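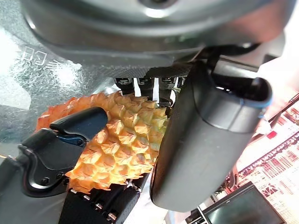

What do you bring to a dinner when the host has said to bring nothing? Something they can ignore until tomorrow.

Took me years of bad flowers to get there. Flowers need a vase, and a vase needs finding, and the host is stirring something. Wine is fine but it raises the question of opening it. Dessert is a gamble – they've made one, they always have.

So, Geltport in December. Seven dinners on my calendar, one tiny budget, and the market at Nouri open until the streetlights come on. I went in with $30 a dinner and came out thinking $20 was plenty. Coffee beans. A jar of decent honey. Good salt, which people use up and never buy themselves. Fruit, if it's one big thing instead of a sad bag of small ones.

Candles, no. Everybody has a drawer.

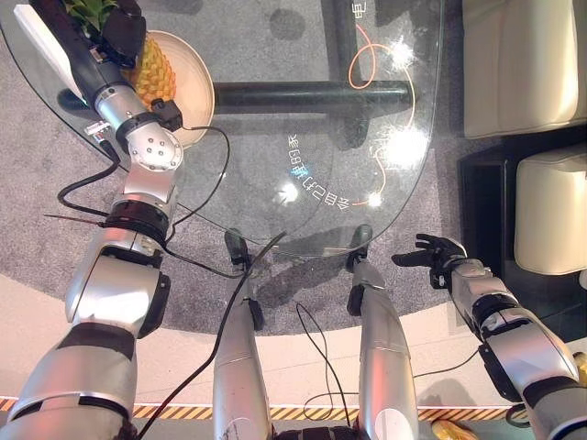
Junhao Liang takes the hard line: if a host says nothing, bring nothing, and then do the dishes. Anything else, he told me over the phone, is "a present to yourself for being polite." He has been to a lot more dinners than I have. I still can't walk up to a door with my hands in my pockets.

We did agree on a few things. No gift that has to be plugged in. No gift with a card longer then two lines. Hand it over at the door, don't bring it up again, and if it's never opened in front of you, fine.

Price tags off! Check the bottom too.
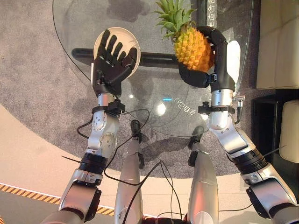
Wrapping is where people lose an hour. Kakalik, the paper shop by the ferry, will sell you a sheet the size of a bedspread and it's lovely and you don't need it. A ribbon, maybe. Some things do better bare – a whole pineapple with its green crown still on needs no paper at all, and a plain white plate with a bit of a rim next to it is as much staging as I'd do. Same goes for bread. Honey can have the ribbon.

And the thank-you note. Next day, short, mention one dish by name. I've been sending mine before lunch, otherwise it slides to the weekend and then its a whole letter.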